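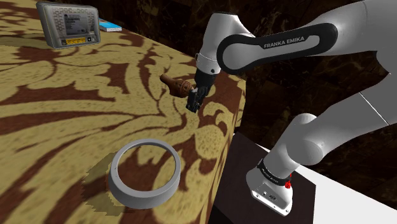 **Plirnenov, household chores: report to Eder, 29 Aug 2022**

You asked if the arm can clear a table yet. In simulation, sometimes. We ran 106 clearing trials this period and 37 ended with everything where it belonged, a record my teenager would recognize.

Picking up is mostly fine. Putting down is still a matter of opinion - the arm's and ours differ.

Spending is on plan. Nneka Onyeka needs 2 more weeks on the release step, so the Hanix shop-floor trial moves to late September.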